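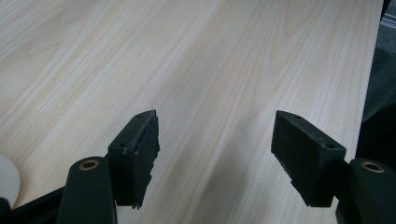 January 2018

Third week of the new line at Gravudden. Output for the shift was 693 trays, with 17 rejected, mostly for skewed labels. The reject bin used to be Halvard Björklund's job as well as mine. He is now on the Cowie side, loading pallets, and I see him at the coffee machine and nowhere else.

My own work has changed more than I expected in August, when the plan was read out. I used to pack for eight hours. Now I clear faults, log them and check the grip pads at the start and middle of each shift. Worn pads go on the sheet with a number from one to five. The sheet has no column for left and right, so I write it in the margin. Hermine Zwahlen says the Clisinport office will add one — she said so last week too.

Stoppages today: 3. Two were cleared by a restart, the third took until lunch and needed the Brenell engineer on the telephone.

Wrists are better. Back is worse, from standing at the screen, which is set too low for me. Asked for it to be raised 80 mm.

Pay grade still not settled. Hermine has the form. We are paid as packers until it is signed, and the training hours are booked as ordinary time. Must ask whether the late shift has the same arrangement.

Early start tomorrow. Take the thicker gloves.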